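Speaker notes, Seltport Public Library evening talk, 14/09/2019
Why We Can't Throw Out Clothes

(Wait for the coffee line to sit down. They won't. Start anyway.)

Opening. Thank Thư Cù for the invitation and for the room with the working radiator. Ask who is wearing something older than their car. Let the hands go up. Ask who owns something older than their car that they haven't worn since they bought the car. Same hands, lower.

My own closet. I went through it in April with a notepad. 301 items, counting socks as pairs and orphans as orphans. I wear maybe a fifth of it. The rest is a museum with poor attendance and one employee.

Slide 2. The "someday" pile. Pants for a thinner man. A tuxedo shirt for a man with invitations. Read out the Mosia sweater story if the room is warm, skip it if they look hungry. Short version: bought on vacation, itched on the plane home, has moved house with me five times.

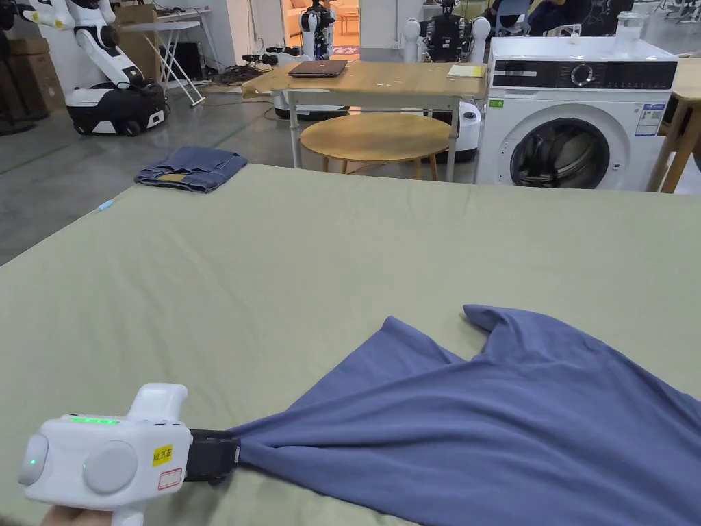
Which brings me to guilt. We keep what we paid for, and we keep what we were given even longer. My aunt's scarf cost her next to nothing and I'd need a lawyer present to get rid of it. Pause here. Somebody will have an aunt.

Slide 4. Apostolos Karagiannis and his tailor shop, Kyriakidis, named for the man who sold it to him and never took down the sign. Apostolos has 970 unclaimed garments in the back, all paid for, all mended. He phones people. They say "Oh, wonderful," and don't come. Quote him: "They don't want the coat. They want to know I have the coat."

(Drink water. Don't do the accent.)

Slide 5. What I tried. Turned all the hangers backward on New Year's. Learned which clothes I wear, which I knew. Boxed up the rest, wrote a date on the box, opened the box early to get a belt.

Questions. If someone asks about moths, I have four minutes on moths. If nobody asks, thank them, remind them the swap table closes at nine, and try not to take anything home from it.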